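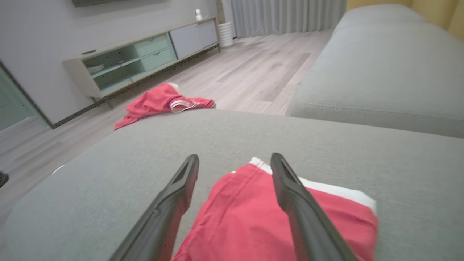 Gripper fingers over a pair of red shorts on the sofa seat, as seen from the wrist.

Home | Opinion | Workshop | Archive | Subscribe

Set up the fingers before you touch the software

Monday, January 18, 2021

When a garment-handling cell starts missing picks, the usual response is to retrain the model. At Skarncombe we did this twice before anyone put a gauge on the fingertips. One pair closed with its tips out of line, and no amount of retraining was going to correct that. My view is that most of what gets logged as poor perception in cloth work is poor setting up, and that the maintenance sheet should come before the training plan.

The cell has two arms and works on a sofa. A sofa seat is a bad surface for a gripper. It gives under load, so the height at which a fingertip meets cloth varies with how hard it presses, and the front edge is rounded, so the height changes again there. A bench calibration says little about either. We now touch off on the cushion itself, at 4 points, with the arms at working temperature. The wrist cameras are checked afterwards, because a camera aligned to a finger that is then moved has to be aligned again.

Cloth under tension is the harder test. With one gripper pulling at the hem of a jersey and the other holding a sleeve down near the cushion, an error between the two arm bases goes straight into the fabric. It shows as creases running to the grasp point, but a correct pull makes creases too, so looking is no substitute for measuring. The base-to-base check takes 26 minutes. It is skipped more often than any other job on the sheet.

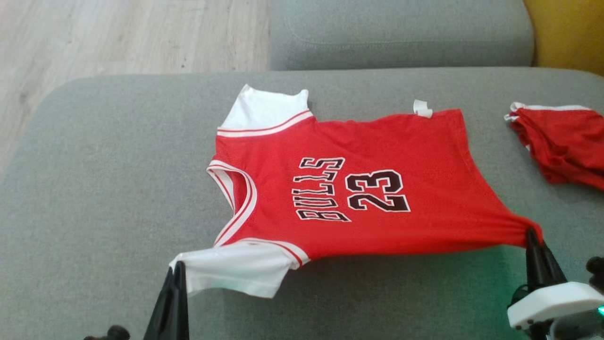

What the log showed

The Treloar log for the cell held 2,172 grasps when we stopped to read it properly. Misses did not rise steadily. They came in runs, and the runs began after a finger change or a knock to the wrist. Our fingers are now replaced at 560 cycles, in pairs, and the closing position is set again each time. Changing one finger alone saves a part and costs a morning.

A crumpled shirt gives the cameras little to go on. Trim folds over trim, the lettering breaks into fragments, and the lower edge of the garment may be the only place a fingertip can get under.

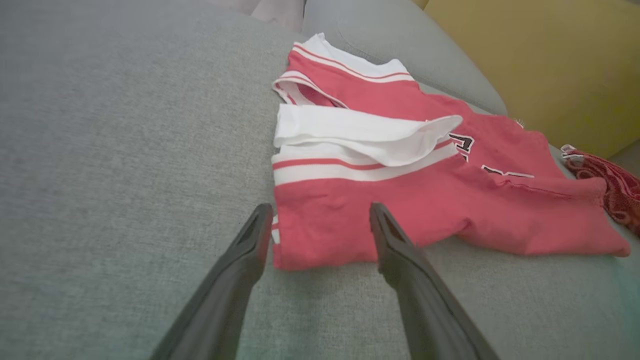

In that position a small error in tip height decides whether the gripper takes one layer, two layers or a pinch of upholstery. I would want the height set and written down before drawing any conclusion about the model. The Indovora controller will store the value with each run if the field is switched on. Ours was switched off when delivered, and I suspect many still are.

None of this is an argument against retraining. It should be done on a machine whose condition is known, with the date of the last touch-off recorded beside the data. We will repeat the full check in March.

Comments

clastgate_fitter: Agree on changing in pairs. We also mark left and right, as ours wear differently.

pm_rota: 26 minutes is fine on one cell. Try it across a whole floor before the day shift.

tolstack: Do you touch off again if the cushion is swapped? Foam varies a good deal.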